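search this course Search Clear

Robot Learning Lab – Handout 4
Gathering examples by hand

Bring a printed copy of this handout to the Friday session. You will need the table at the end.

1. What we are collecting

In the first three handouts the training examples were given to you. From here on you make your own. The task for this unit is called Morsy in the file names, and it is a simple one: a piece of cloth on a table goes into a plastic basket. A person does the job with a pair of handheld grippers, and the recordings become the examples the policy learns from.

We use handheld grippers because the hands of the robot and the hands of the person doing the work then have the same shape. If you pick up a cloth with bare fingers, you use all of them, and you slide and tuck in ways that two jaws can't copy. With the gripper in your hand you are held to what the robot can do, and you find out early which grasps are hopeless.

One recorded attempt is an episode. It starts before the grippers touch the cloth and ends after they have let go and moved clear. Everything between is kept, including the slow parts.

2. Working at the table

Two hands are in use. On cloth, one jaw pair usually does the first grasp and the other waits until there is a second edge to take. Press down on the cloth before you close, so that a fold comes up between the jaws. Closing in the air above it gets you nothing. A bunched-up cloth gives you plenty of folds to choose from, and a flat one is much harder. 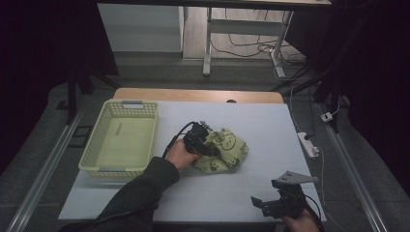
Should the idle hand stay still while the other one works?
Keep it low and quiet, but don't freeze it on purpose. Small natural movements are fine. What you want to avoid is the idle hand wandering over the basket or passing in front of the other gripper, since the policy will copy that too.

Check your cables before each episode. A cable that pulls on the back of the gripper changes how you turn your wrist, and after a few dozen episodes the pull is part of the data.

3. Starting positions

New collectors nearly always put the cloth in the same place. It feels tidy, and it gives a policy that works in one spot. Each student should record episodes from 9 starting positions, spread over the part of the table you can reach without leaning. Move the basket as well, but less often. Six episodes per position is the minimum for a pass.

Vary the state of the cloth too. Drop it from a low height, let it land how it lands, and go with that. Don't fix it up afterward.

The approach matters as much as the grasp. Open the jaws well before you reach the cloth and come down over the table at a steady speed. The gripper camera sees a lot of bare surface during this part, and students sometimes ask to trim it out. Leave it in. A policy that has only seen cloth close up has no idea how to get to it.

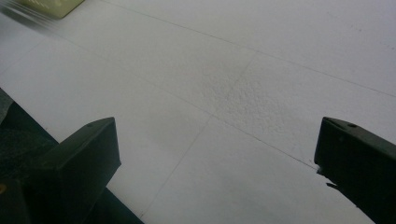 How fast should I move between the basket and the cloth?
About half the speed you would use with your bare hand. Fast moves smear the wrist camera view, and a smeared view is hard to match with a position. If your playback shows long stretches where edges are streaked, slow down and record the episode again.

A plain table has a drawback. With little on it to track, the position estimate can drift. Seams between panels help, and so does a basket with a pattern of holes. We had more trouble in the Londance room, where the old tabletop was one glossy sheet, than we have had since. If the tracking log shows a jump, discard the episode even if the motion itself looked good.

4. Releasing over the basket

Most bad episodes go wrong at the release. The cloth is over the basket, the jaws open, and a corner stays caught on one finger. People then shake the gripper. Shaking works for a person, but the recorded motion is different every time and the policy learns a sort of tremble near the rim.

Do this instead. Lower the jaws until the cloth touches the bottom or the inside wall. Open fully. Wait a short moment, then lift straight up. If a corner is still caught, use the other gripper to hold the cloth and lift again. 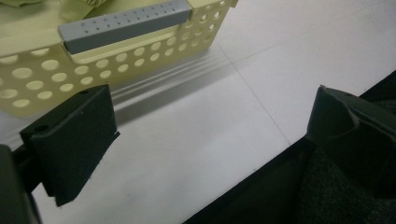
Back away from the basket with the jaws still open, and let the camera take in the basket from a little distance before you stop. The last second or two of an episode tells the policy what "finished" looks like. If you stop the recording while the gripper is still over the rim, that part is missing, and the robot may hover there when the job is done.

Cloth hanging over the rim counts as a partial. Mark it P in the log and keep it. Partials go in a separate folder, and we will use them in Handout 6 when we train the success checker.

5. The log

Fill in the log after every episode, before you set up the next one. The sheet is the same one the Onar group uses, so the columns are in a slightly odd order:

Episode number
Position of cloth
Position of basket
Hand used first (L, R)
Result (S for success, P for partial, F for fail)
Note

Keep notes short. "Slipped at lift" is useful. "Bad one" is not. Failed episodes stay in the set unless there was a tracking jump or someone bumped the table.
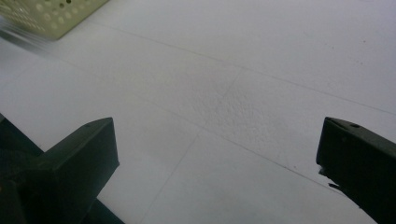
Fig. 4. Wrist view with jaws open, basket at upper left.

6. To hand in

Upload your episodes to Grestard by the end of April, with the log as a plain text file. Also write half a page on these points:

Which starting position gave you the most failures, and what did you change?
Did your later episodes get faster? If so, would you keep the early ones?
Pick one partial and say at which moment a different move would have made it a success.

Work in pairs if you like, but each person records a full set. Two people grip differently, and we want both ways in the data.

Table for Friday: draw your tabletop as a grid, mark the 9 cloth positions and 2 basket positions, and bring it with you.

Comments

labrat_k
Is the 6 per position counted with partials or only S?

wrenfield
@labrat_k only S counted last term. I recorded way too few because of that, so check your log before you pack up.

tomato_soup
The part about lowering before you open helped a lot. I was dropping from too high and it kept landing on the rim.

labrat_k
Thanks. Link to the log sheet goes to the old folder btw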